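The following pages cover the laundry corner of the Trumoncombe guest flat. Sunita Sorensen wrote the first version, Iestyn Gethin took out the jokes, and I have put some of them back.

## 3. Laundry

### 3.1 The basket

Laundry travels in the cream plastic basket with the tan woven-look rim. It does not travel in your arms, shedding socks down the corridor like a breadcrumb trail.

1. Put the basket on the table before you fill it. Your back will not thank you, but it will complain less.
2. If the basket is new, peel the product label off the floor of it. The label has a barcode and a small photo of the basket, in case you lose track of which object you are holding.
3. Wipe the inside with a damp cloth and let it dry.
4. Sort your things on the table and load the basket loosely. If you have to kneel on it, you have two loads.
5. Carry it by the white handles at the ends.
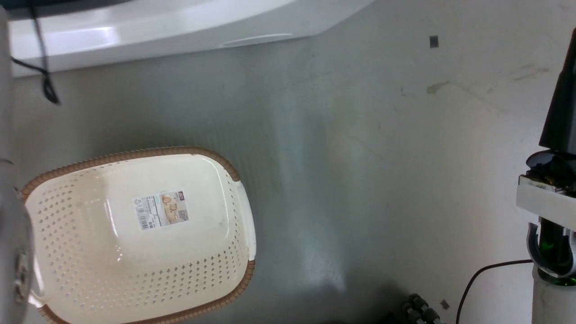
### 3.2 Before you load

1. Empty every pocket. The house record is held by Jinlong Zheng, who washed a bus pass, a pen and most of a granola bar in one go. The pen won.
2. Close zippers and turn dark clothes inside out.
3. Shake out anything fluffy over the tub in the bathroom, and wash it on its own.
4. Look inside the drum. A sock left by the last guest goes in the envelope on the shelf, where it will wait for its partner until one of them gives up.

> **Caution:** Read the warning label next to the door opening, the one with the triangle. If you don't read Chinese, Hongmei Kang has written out a translation and it is in the drawer. "I assumed it was fine" is not a translation.

### 3.3 Loading and starting

1. Set the basket on the floor at the left of the machine, where it won't be in the way of the air purifier.
2. Swing the door all the way open. It opens to the left and will hit your basket if you skipped the thinking part of step 1.
3. Put items in one at a time. Keep everything clear of the gray rubber seal, which has a taste for pillowcase corners.
4. Stop when you can still fit a hand in above the load.
5. Push the door shut until the catch clicks. A door that is nearly closed is open, whatever you tell it.
6. Check that no cable is lying under the door or the basket, then start the program.

**Note:** Leave the air purifier plugged in. Its cord runs along the floor on the right, so step over it. Qiuyue Yao has asked that it not be used as a shelf, a drying rack or a hat stand.

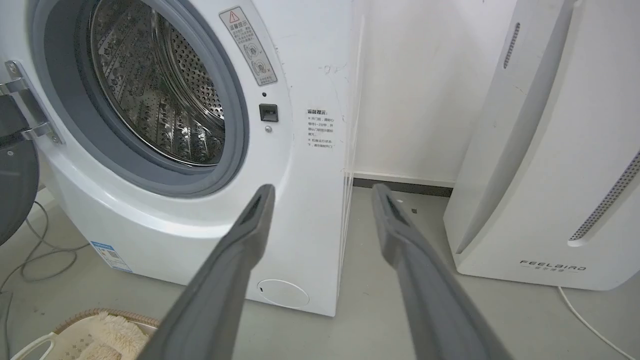

### 3.4 Afterward

1. Wait for the door to unlock by itself. Pulling does not hurry it.
2. Take everything out and run your hand around the top of the drum for stragglers.
3. Wipe the seal, including the fold at the bottom, and leave the door ajar.
4. Sweep up any bits along the baseboard.
5. Once a month, clean the filter behind the round cover at the lower front. Lay down an old towel first, then a second one when you see what the first one looks like.

> **Caution:** Don't open the filter cover with water still in the drum. We did this in September and the hall rug has not been the same color since.

If the machine stops partway and sulks, switch it off, wait 3 minutes and try once more. After that, dial extension 398 and ask for Iestyn. He will ask whether the door is closed, so please go and look before you call.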